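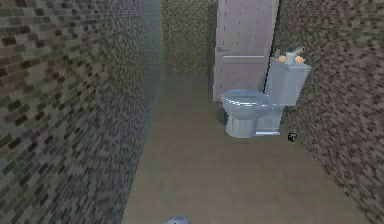
Mosaic and tiling trainee, Pullow Studio, Flistport

We're looking for someone to join our small tiling workshop as a paid trainee, starting in August. You don't need to have laid a single tile before. If you've ever stopped in an old railway station to look at the floor and missed your train, we would love to hear from you!

About us

Pullow Studio has been making and fitting mosaic for kitchens, bathrooms, shopfronts and the odd church porch for nearly 5 years. Marius Husar runs the workshop and does most of the cutting. Salim Barasa looks after the work on site, from the first measuring visit to the last wipe of grout haze. There are two other fitters, a very noisy wet saw called Vlad, and a kettle that is always on.

Small tiles are what we like best. Anyone can be dazzled by a big slab of marble, but give us a wall of little staggered bricks in greys and browns, with an off-white one turning up every so often, and we're happy for a week. Getting a mix like that to look natural takes a surprising amount of shuffling about on the bench, and you'll be doing plenty of it.

What you'll be doing

In the first few weeks you'll mostly be in the workshop, sorting colours, mixing adhesive, learning to cut with nippers and by hand, and making sample boards for customers. After that you'll go out on jobs with Salim. Our biggest one coming up is the swimming baths at Morurville, where we're repairing the old entrance hall. It has 3,004 loose or missing pieces on Marius's survey, and yes, he did count them himself (over three evenings, with a torch).

You'll also help with:

Setting out walls and floors, including awkward corners and pipe holes
Grouting, sealing and cleaning up
Loading the van, which is a bigger part of the job than people expect
Talking to customers about colours and patterns, once you feel ready

Who we'd like to meet

Someone patient, who likes working with their hands and doesn't mind kneeling, lifting and getting dusty. You should be comfortable with basic measuring and sums. A good eye for colour is lovely to have, though it can be learned, and Marius is a very keen teacher. We welcome people changing career as much as school leavers. A driving licence is useful but we won't turn you away without one.

Hours and pay

This is a full-time post, with early starts on site days. You'll be paid for every hour, including training. We supply knee pads, gloves, goggles and your first set of tools, and the tools are yours to keep when you finish.

How to apply

Write us a letter or an email telling us who you are and why this appeals. One page is plenty. Please add a picture of something you've made, whatever it is: a shelf, a quilt and a birthday cake have all got people through our door before. We'll invite everyone on the shortlist to spend a paid half day at the bench with us in Flistport, so you can see if you like us too.

Posted May 13, 2024. Applications stay open until we've found the right person.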